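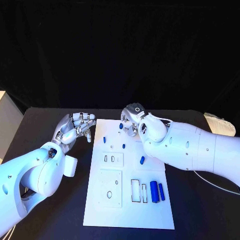
Section 4: Getting your mystery novel into the Rundside catalog

Read this section before you upload anything. Rundside calls the process "one-click." Count on an evening.

1. Sign in and open the Author tab. If you came over from Jollemov, your old password may work. Mine didn't, so have your email open for the reset link.

2. Choose New Title and enter the name of the book exactly as it appears on your cover. The form offers to "improve" it with search words. Say no. A detective story called Tarkcombe does not need "gripping thriller with a twist" bolted on the end.

3. Paste your blurb. The box claims to hold 3,000 characters, but the store page shows only the opening lines until a reader taps More. Put your sleuth and the crime up there.

Note: Blurbs pasted from a word processor tend to pick up stray hyphens. Paste into a plain text editor first.

4. Pick your categories. You get 4. The Suggest button put my village murder under True Crime, so choose by hand.

5. Upload the manuscript file and wait for the green check. The check means the file arrived. It says nothing about whether your chapters are in order.

6. Open the preview and page through at least 20 screens, including the last one. Look for missing scene breaks.

Caution: Do not press Publish to "see what happens." Once a title is live, the name and author fields are locked, and a correction request takes about 8 working days.

7. Set the sample length. The default gives away enough to name the killer in a short novella. Lower it.

8. Leave Ververidis Boost switched off for now. It is a paid promotion, it is on by default, and the sales chart on its page has no numbers along the side. See Section 6 for how to cancel it.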